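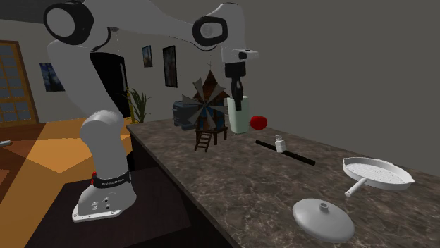
**Wodden Street share house – kitchen and laundry walk-through**

April 16, 2023. Done by Séverine Cordier, with Lionel Pons (tenant, upstairs back) present for most of it. Comments are mine unless marked LP.

Key: OK / Fix / Watch

**Kitchen**

- Smoke alarm, hallway side: **OK.** Sounded on test. The sticker claims a ten-year battery. I'll believe that in year nine.
- Rangehood filter: **Fix.** The last sheet says "cleaned". By whom, and with what? I could write my name in the grease.
- Gas bayonet: **OK.** Soap test, no bubbles.
- Power points near the sink: **Watch.** The left one is warm with only the kettle on it. LP says it has always done that, and I don't find that reassuring. Electrician to look.
- Fire blanket: **Fix.** It's there, but behind the cereal. Move it to the hook by the door.
- Hot water at the tap: **Watch.** 8 seconds under the thermometer and still climbing when I gave up. The agent's note says the tempering valve was adjusted in July. No invoice attached, no reading given.
- Under-sink cupboard: **OK.** Bleach and the Drastik drain cleaner are now on separate shelves. They were side by side last time.

**Laundry**

- Dryer lint filter: **Fix.** LP: "It gets emptied." Not lately it doesn't.
- Dryer vent: **Fix.** Duct is crushed behind the machine. Pull it out 125 mm from the wall and fit a new length.
- Floor waste: **OK.** Poured a bucket down, drained fine.
- Safety switch: **OK.** Tripped on the test button. A test button only proves so much, so I've asked for a proper timed test as well.

**Stairs and back door**

- Handrail: **Fix.** Bottom bracket is loose again. Solange Vidal's quote for $113 covers two brackets and labour. The Atport one was $96 but doesn't mention labour anywhere, so I wouldn't call it cheaper.
- Tread edges: **OK.** New grip strip on all of them. Ask me again after a wet winter.
- Deadlock: **Watch.** Opens from inside without a key, as it should, but you have to lift the door first. Try it half asleep in the dark.

**Carried over from last sheet**

- Balcony light: marked "done". Still doesn't come on. Back to **Fix.**
- Exit path through the side gate: done, and I checked it myself – bins are out of the way.

Copy to Killian Guillot at the agency. Please reply with dates for each Fix, in writing. "In hand" isn't a date.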